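Speaker notes, student project session: two-arm sorting with three containers

Slide 1. Open with the assignment as the class received it. Two arms, one table, three containers: a yellow bin, a red bin and a cream tray. Items go into the container named on the task card. Each team writes its own task cards and its own scoring script. Do not read the full rules aloud; they are in the handout.

Slide 2. Setup. Leave this one up while people find seats.

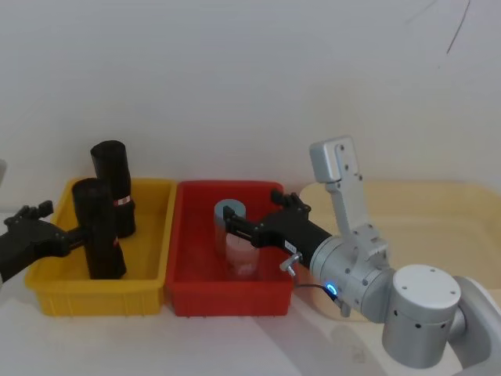
Dương
Instructor, Birkville robotics project course
Notes for the December talk

Slide 3. Item choice. The students picked items that fail in different ways. Black rolls are dull and crinkled, and the depth readings on them were noisy. A clear cylindrical container lets the bin color through, so color segmentation alone was a poor choice. Grasping it just under the cap gave the fingers an edge to work against. Say that the first detector was trained on 100 labeled views and that the teams asked for more within a week.

Slide 4. Software. Lastine is the scheduler the class wrote. It assigns each arm a zone and holds a lock on any container an arm has entered. Fekent is the logging tool. It stores joint states, gripper commands and the operator's notes with one clock. Mention the clock problem briefly: the early logs had offsets of up to 39 milliseconds between the arms, and two teams had to redo their plots.

Slide 5. Shared space. The lock works per container, and that leaves the gap between neighboring containers unassigned. Both grippers can be sent over it with no lock violated. Pause here and ask the room how they would handle it.

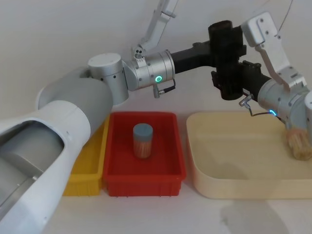 The fix the class chose was a second lock on the airspace over each boundary. Throughput dropped. Teams accepted the drop after comparing logs from before and after. An alternative, planning both arms jointly, was left for the spring group.

Slide 6. Results. 221 logged attempts, all teams combined. Show the table by item and keep the failures in three columns: missed grasp, wrong container, stopped by lock. Toothpicks get their own row. Point out that the wrong-container column is mostly card errors, where the student typed the wrong color.

Slide 7. Grading. The logs count for more than the success rate. A team with poor grasps and complete logs can pass.

Questions. Likely ones: cost of the arms (refer to the department), access to the Lastine code (on request, after grades are posted), whether first-year students can enroll (yes, with the programming prerequisite).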